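Chapter 4
Who Can See That You Looked?

Share 12 | Comments 2

People who join a social network tend to ask two questions in their first month. The first is who has been looking at them. The second, asked more quietly, is whether anyone can tell who they have been looking at. This chapter is about the second question, which covers read receipts, "last seen" times, typing dots and the other small signals an account sends out while its owner believes she is sitting still.

We will work with Momus, the practice network you set up in Chapter 3. If you skipped Chapter 3, go back. Momus will wait, and it will tell everyone how long you were gone.

A signal of this kind is called a presence signal. It is produced by doing nothing much: opening the app, scrolling past a message, starting a reply and thinking better of it. Most networks switch these signals on by default and keep the setting a few menus down, under a name such as "Enhance your conversations." Few users object, and few users have been asked.

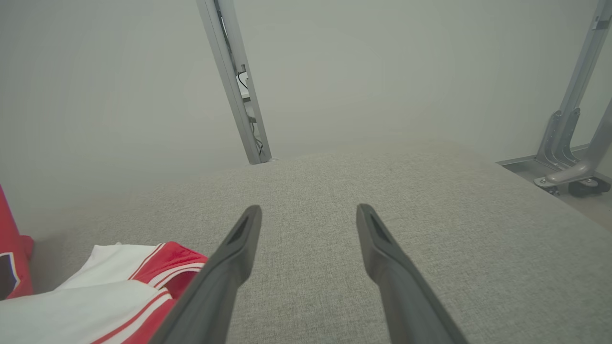 Brynhildur Hjaltested objects to the word "default." In her view it makes a decision sound like weather. Somebody at the company chose that setting, she argues, and a textbook ought to say so each time it comes up. We have kept the word, as it is shorter, but please hear her grumbling behind it for the rest of the chapter.

Her point matters when we come to the Lirkent survey. In January the students at Lirkent asked 2,000 account holders whether their read receipts were on. Of these, 986 said they did not know. The students then asked the same people whether they cared about privacy, and got the answer you would expect from anyone holding a clipboard at you.

Presence signals come in two types. Direct signals are shown to other users, like the check mark beside a message. Indirect signals have to be worked out. If Védís comments on a photo at 3 a.m., no setting on earth will persuade her boss that she was asleep. Turning off "last seen" does nothing about this, and many people who turn it off go on to post a song lyric ten minutes later.

Keep the two types apart as you read. Settings can limit the first. Only habits can limit the second, and habits have no menu.
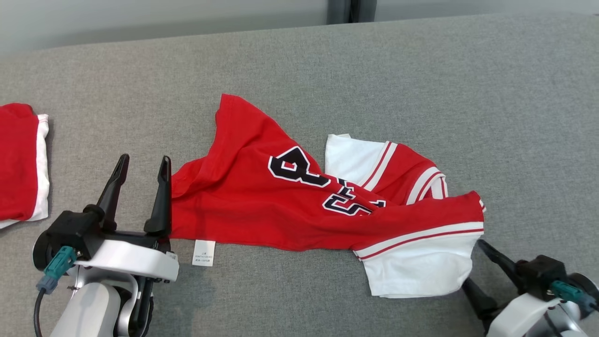 4.1 Finding the Settings

Log in to your Momus account and open the Privacy page. Write down every switch that is already on before you touch anything. Then turn off read receipts, send a message to your lab partner, and ask what he or she can still see. Keep your notes for Section 4.2, where you will try the same thing from the other side.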